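Drorkik gets its wrists looked after, and the paperwork catches up

If you've been by the second floor at Stestance lately, you'll have noticed that Drorkik has been a bit slow on its rounds. I've had a few messages asking whether our two-armed office robot was in trouble, so let me pass on the news. It's fine! It was due for its 2000-hour service, and I got to sit in for most of a morning while Wilma Strachan from Degefa worked through it.

The part I'd been curious about was the grippers. Wilma runs each one open and shut 100 times before she touches a screwdriver, and she listens the whole time (she asked me to stop eating chips, fair enough). The right one had a tick in it near the end of the stroke. She found a fastener on the cable clamp that had backed out by maybe half a turn, so the cable was pulling a little every time the wrist rolled. She tightened it, put a paint mark across the head so the next person can spot it moving, and gave the cable a bit more slack.

Then came calibration, and that's where most of the morning went. Both arms go to a home position, the joint offsets get read out, and anything that has drifted gets corrected and saved. The left arm needed nothing. The right shoulder was off by enough that Wilma made a face, and she ran it again to be sure. After that she checks reach and grip on ordinary office stuff, and cabinets and binders are her favorites. Doors want a light pull along a curve, and a lever-arch binder is wide, slippery and heavier at one end - a pretty good workout for a wrist that's just been adjusted. 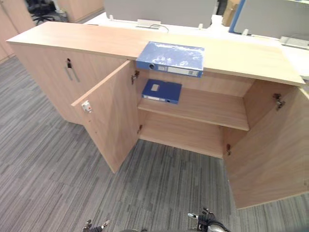 She also changed one setting I'd been grumbling over since August. The gripper used to close at the same speed on everything, and now it slows down for the last bit before contact. It costs a second or so per pick. I can live with that, and the binder covers will probably thank us.

The other bit of news is the service log. Up to now it's been split between Wilma's tablet and a folder that I kept meaning to tidy. All of it has moved into Levurier, the same tracker we use for the printers and the door locks, so anybody on the floor can look up what was done and when. We're at entry 1781, if you're wondering, and yes, a good chunk of those are me writing "wiped the sensors."

Please keep wiping the sensors, by the way. Dry cloth only, no spray, and hit the stop button before you lean in. If you hear ticking from either wrist, put it in Levurier with the arm and the time of day, and I'll pass it along to Degefa. Wilma is back in 2 months for a quick look at that paint mark, and regular rounds start up again tomorrow at 8:30.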